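Why Wet Clothes Dry

Last updated: January 18, 2024
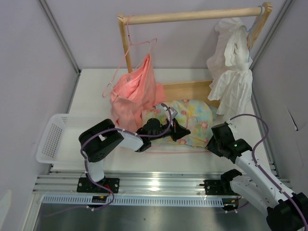 Domingo Gaete asks why a shirt dries on a cool day, when water has to reach 212 degrees Fahrenheit before it boils. Boiling and drying are different processes. Drying happens by evaporation, and evaporation takes place at any temperature at which water is liquid.

What evaporation is

Water is made of very small particles called molecules. The molecules in a liquid are always moving, and they do not all move at the same speed. A fast molecule near the surface can break away from the others and enter the air. Water in the air in this form is a gas called water vapor. It cannot be seen.

Some molecules also go the other way, from the air back into the cloth. A shirt dries when more molecules leave than return.

What changes the speed

Heat. In warm water, more molecules are fast enough to leave.

Humidity. This is the amount of water vapor already in the air. In damp air, many molecules return to the cloth, and drying is slow. If the air holds all the vapor it can, drying stops.

Moving air. A thin layer of damp air forms next to wet cloth. Wind carries it off and drier air takes its place.

Surface. Water leaves from the outside of the cloth. A shirt spread on a hanger has a large surface open to the air. The same shirt rolled into a ball has a small one, and the middle stays wet for a long time.

Thickness also matters. A thick towel holds more water than a thin shirt of the same size, so there is more to remove.

Measuring the water

Water has mass, so drying can be followed with a kitchen scale. A dry towel with a mass of 345 grams was soaked and wrung out by hand. Its mass was then 446 grams. The difference, 101 grams, was water. As the towel dried, the reading fell until it came back to 345 grams.

To repeat this at home:

1. Weigh a dry towel and write down the number.
2. Wet it, wring it out and weigh it again.
3. Hang it up indoors.
4. Weigh it once an hour until the number stops changing.

Make a graph with hours along the bottom and grams up the side. Try the test again with a fan blowing on the towel and compare the two lines. An adult should set up the fan, and it must be kept away from the water.

Why wet cloth feels cold

The fastest molecules leave first. The ones left behind are slower on average, and slower molecules mean a lower temperature. The cloth then takes heat from your skin. Sweat cools the body in the same way.

Related
How Clouds Form
What Is Humidity?
Why Soap Makes Bubbles
Where Puddles Go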